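Trulstead College Library – Staff and Users Meeting
Minutes, November
Third floor, the room with the working radiator, 2:00 p.m.

Present: Hermine Hämmerli (chair), Asabe Onuoha, Mathias Reisinger, Amanuel Belay. Meinrad Hubmann joined at item 3, having gone to the old third floor room first.

1. Previous minutes
Approved, with one change. Mr. Reisinger did not "threaten" the microfilm reader. He "spoke to" it.

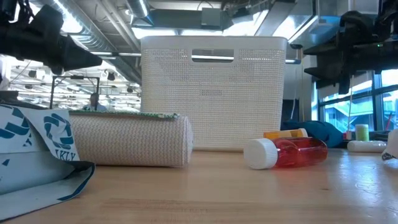 Minutes taken by Amanuel Belay, Circulation
Filed under: Library / Meetings / Fall term

2. Late-night opening
The doors have now stayed open until midnight for 31 nights. Ms. Onuoha reported that use after ten is heavy on the ground floor and close to nil on the second, where the lights go off if you read too quietly. Students have taken to waving. Prosmont, who put in the sensors, say this is how they are meant to work. Ms. Onuoha will ask again in different words.

3. The Istwood gift
The Istwood family has offered 3000 volumes, mostly on canals. Mr. Hubmann has seen the list and believes 100 of them would be new to us. Ms. Hämmerli asked if we could take just those. Mr. Hubmann said the letter was quite firm about all or nothing, and also about a plaque. There was a long talk about the plaque. Mr. Reisinger pointed out that we have no shelving for the canals we already own.
Action: Mr. Hubmann to write back warmly and commit to nothing.

4. Study room booking
The Trummer system went live at the start of term. It lets one person hold the same room for five hours under five slightly different spellings of their own name, and several people have found this out. Mr. Belay suggested tying bookings to ID numbers. Ms. Onuoha suggested this last spring and would like that noted. It is noted.
Action: Mr. Belay to call Trummer.

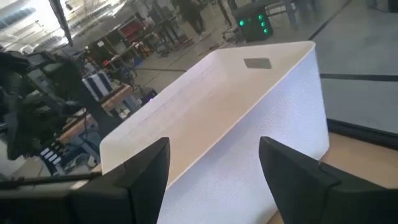

Until that call is made, the desk will keep the paper sheet as a backup. Mr. Reisinger said the paper sheet has never once crashed, and asked that this be minuted as well.

5. Fines
Carried over from September and October. Carried over.

6. Other business
The clock over the reference desk is still fast. Ms. Hämmerli prefers it that way. Mr. Hubmann asked who has the key to the map room – no answer was given, though Mr. Reisinger left to check his coat.

Meeting closed at 3:25 p.m., or 3:40 by the reference desk.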